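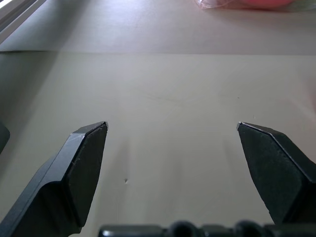
Page last changed: August, in the afternoon

Hand guiding and remote driving

Showing a robot a task, sometimes called teaching by demonstration, means moving it through a job yourself so it can learn the moves. I keep this page for the Sulurar wiki, and I'll admit up front that I like hand guiding best, so weigh my opinions to suit!

Hand guiding

You grab the arm and push it where it needs to go (the motors go slack enough to let you). It's quick to pick up, but your own hands tend to wander into the camera's view, and a heavy arm gets tiring well before lunch.

Remote driving

You sit off to the side and steer with a second, smaller arm or a handheld controller. At Ultora we used the small arm for nearly everything. Your view is often the wrist camera, looking out past two black fingers with dark gripping pads at a stretch of pale tabletop, and judging depth from that takes practice. I still close too early on soft things in plastic wrap.

How many tries?

It depends on the job. Our Nallow set has 1,029 demonstrations of 2 tasks, while the Khamphan set has 2,810 and is still growing. I'd start with 100 and see how the robot goes – you can always record more. Vary where you put the object, keep your pace steady, and open the fingers fully before each start.

See also: Wrist cameras; Gripper pads; Throwing out bad runs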